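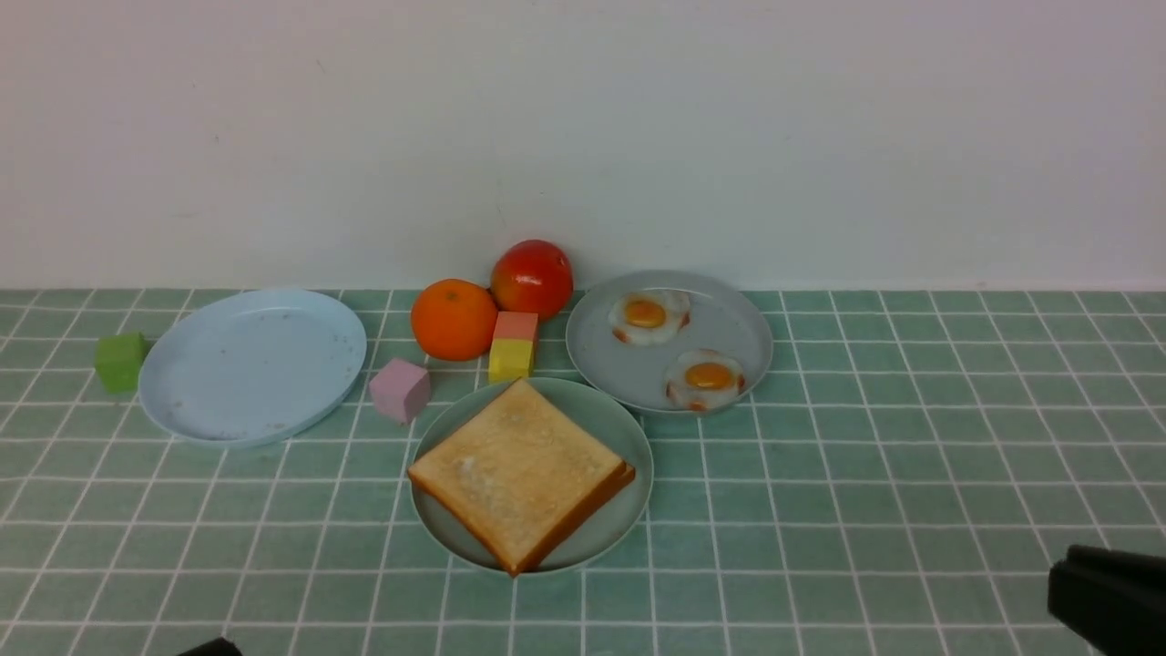

Wallivgate Tabletop Kit: A Review After One Term of Use

22 Mar 2022

Readers of this blog have asked for an account of the Wallivgate tabletop kit, which our teaching workshop purchased last May. The following remarks concern the standard edition, priced at $1,997 with the gripper included. The arm is sold separately, and ours was already in place when the kit arrived.

The kit is intended for instruction in picking and placing. It supplies a two-finger gripper, a set of plates in muted colors, toy food, small colored cubes and a license for the Flarik control software. The manual sets out a series of breakfast tasks, in which the learner must move toast, eggs and cubes from one plate to another by remote control, and later by a program of his or her own.

Quality of the objects. The toy food is well chosen for the purpose. A fried egg is low and wide, and its edge gives the fingers very little to hold. The toast is easier, provided that it is approached across two opposite sides and not at the corners. Cubes are the simplest objects in the set and should be used for the first lesson. We have found that stacking one cube on another is a fair test of whether a student has understood the height setting. The plates have worn well, although the darker ones show scratches sooner.

The gripper. The fingers are black, blocky and plain. They close evenly and have required one adjustment in our period of use. The supplied pads are firm, and an optional softer pair is offered by Eletetti for those who wish to practice with real fruit. We ordered the softer pads and consider them worth the expense. With the firm pads, a ripe tomato must be handled at the lowest force setting, and even then we would not recommend it to beginners.

Software. Flarik records each attempt and stores up to 1,000 of them before older files must be moved elsewhere. We had saved 742 by the end of the term. Playback is clear and the menus are in plain English. The export function is less satisfactory. It writes every attempt to a separate folder, and the folders are named by serial number only, so that a session must be opened before its subject can be known. The supplier has acknowledged our letter on this point.

Service. Our order was handled by Mac an tSaoi, the regional dealer. Delivery was prompt, and a missing power lead was sent without charge. The extended service plan costs a further $500 and covers the gripper but excludes the plates and toy food – a condition that appears only on the second page of the agreement. Buyers should read it before signing.

Recommendation. The kit is suitable for schools and small workshops that already possess an arm and have a table to spare for it. Those who need only a gripper should ask the dealer for a separate quotation. We intend to renew the software license for the coming year, and to defer the service plan until the export function has been revised.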